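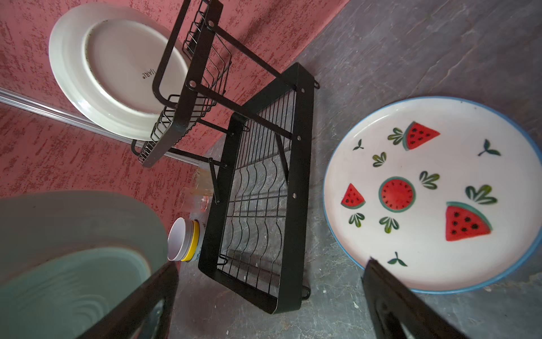 Five months into having the arms at the Neswood kitchen and I finally want to write down what's changed for us on the dish side. Thread!

We send out 900 lunches on a normal day. It used to be four of us at the sink end until 3, sleeves soaked, radio up too loud. Now two of us do dishes and the other two moved up to prep. Same pay, same hours, I asked.

Plates went first. Flat, stiff, easy to find an edge on. The arm from Avitberg does plates all day and doesn't care if they have flowers or fruit on them.

Clear cups are still a pain for it. Glass too. We do those by hand, and I kind of like having a job that's still ours.

The part I didn't see coming – I teach it now. 11 years of racking dishes and somebody wants to know HOW I do it! Which side I grab, when I let go, what I move out of the way first. I get two paid hours every Saturday just for that.

My wrists feel so much better. The Salden kitchen says the same, and they've only had theirs 9 weeks.

Not all sunny. It's slow when things get messy, and the lunch rush is still us. Also we miss each other a bit, prep is behind a wall.

Maddocks gets theirs in November. If you work there, ask to be in on the training from day one. Happy to answer questions, I'm on break till 2.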